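Zovow 시뮬레이터를 쓴 지 한 달쯤 됐어요. 양팔 로봇한테 물건 옮기기를 가르치려고 시연 데이터를 모으는 용도인데, 써 보니 좋은 점도 짜증 나는 점도 꽤 뚜렷해서 적어 둡니다.

일단 제일 마음에 드는 건 방을 마음대로 바꿀 수 있다는 거! 벽 재질이며 창문이며 에피소드마다 갈아 끼울 수 있어서, 같은 동작이라도 배경이 계속 달라져요. 지금까지 367개를 모았는데 그중 17개는 제가 조작을 망쳐서 버렸습니다. (컨트롤러 감도 기본값이 너무 높아요. 꼭 낮추고 시작하세요.) 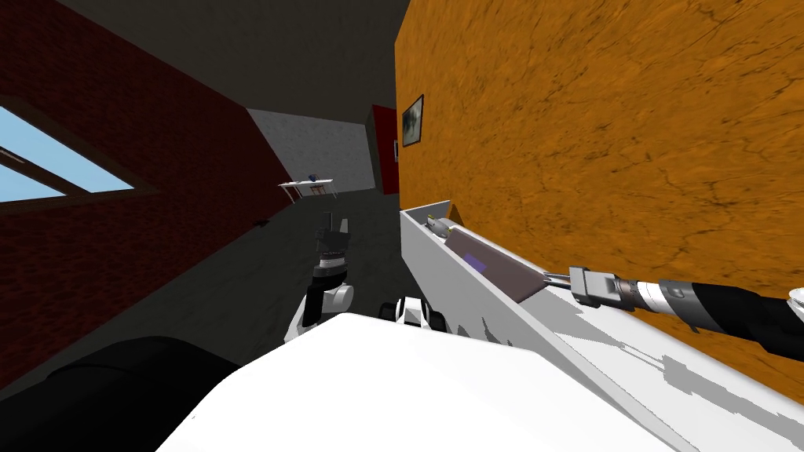 *트레이 작업 중 로봇 쪽 시점. 오른쪽 그리퍼가 보라색 라벨 붙은 물체에 닿아 있다.*

시점은 기본값이 꽤 기울어 있어서 처음엔 멀미가 좀 났어요. 같이 쓰는 Lech Dudek 님은 금방 적응하던데 저는 사흘 걸렸네요. 그리고 팔이 트레이 위로 넘어가면 손끝 거리 감이 잘 안 와요. 얇은 손가락으로 물체 끝을 잡을 때 특히 그렇고요. 저는 속도를 60퍼센트로 낮춰서 해결했는데, 대신 한 에피소드가 길어지더라고요.

저장은 빠르고 재생 기능도 쓸 만합니다. 다만 실패한 시연에 태그를 다는 메뉴가 너무 깊이 숨어 있어요. 클릭 네 번이라니, 이건 좀… 단축키 하나만 넣어 주면 좋겠어요. 내보내기는 아직 한 번에 12개까지만 되고요. 12월 업데이트에서 풀린다니까 기다려 보려고요.

별점은 다섯 개 중 네 개. 혼자서 데이터 모으는 분이면 체험판부터 돌려 보세요. 저는 일단 구독 연장했습니다.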